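From: Lovisa Haugland
Date: Nov 30, 2021
Subject: Re: [shopfloor-auto] Display work, is any of it ready?

> We run optical counters in two stores and the evening reset eats staff
> time. Every frame a customer has tried on goes back on its stand or
> hook. Povetti quoted us for an arm on a rail and claims the reset is
> "a solved pick and place task." Is it? I would also like to know
> whether the same arm could do the wipe-down, or whether I should
> wait a few years and ask again.

Short answer: no to the first, maybe to the second, and I would not sign the quote as written.

Pick and place is solved for parts that are rigid, sit in a known pose, and go into a fixture made for them. Eyeglasses meet one of those conditions on a good day. The temples fold. A temple hinge has play in it, so when you hold a pair by one arm the front of it can swing under its own weight. Clear lenses are also bad for depth cameras, which tend to report whatever is behind the lens. Polished stands are worse. A chrome base gives you reflections that come back as phantom surfaces, and a thin pole may drop out of the point cloud altogether.

Then there is the placing. A person hanging glasses on a display arm makes a small correction at the end, mostly by feel. With a parallel jaw you have two contact patches and no wrist sense worth mentioning unless you paid for it. Pinch too lightly and the frame rotates in the jaws. Pinch hard and you mark the finish, which on a 200 dollar frame is your margin gone. Light stands also tip if you push sideways, so you need the second arm to steady the base, and two arms is a different price and a different safety assessment.

We tried a version of this in September with a Fercombe arm and the soft pads from Calvo. 50 attempts, same frame, same stand, stand taped down. It hung the frame 40 times. That sounds fair until you move the stand by the width of a finger, after which we stopped keeping score.
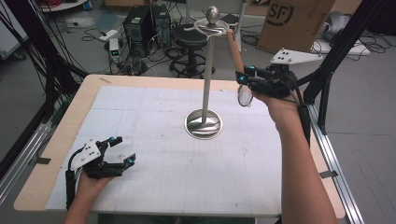 What has changed in the last couple of years is the teaching side. With hand-held grippers, a person does the job through the same kind of jaws the machine will have, and you learn very quickly which steps need the second hand and which grasps are hopeless. I would do that much before talking to any vendor. It costs an afternoon and it will tell you which of your frames can be hung at all with a pinch grasp on the temple.

On wiping: flat counters, yes, if they are cleared first. Flusemwood has a unit that does this and it is dull and reliable. Clearing the counter is the hard part, so you are back to the first question.

For the Povetti quote, ask for these in writing:

- success rate on your frames, mixed, with the stands placed by your staff
- what the arm does after a drop
- cycle time including retries
- who pays for scratched lenses

If they answer only for their demo frame - and I expect they will - treat it as a demo. I can send the grip force notes off list if you want them. The pad wear figures are still a mess and I need to redo 2 of the runs.

Lovisa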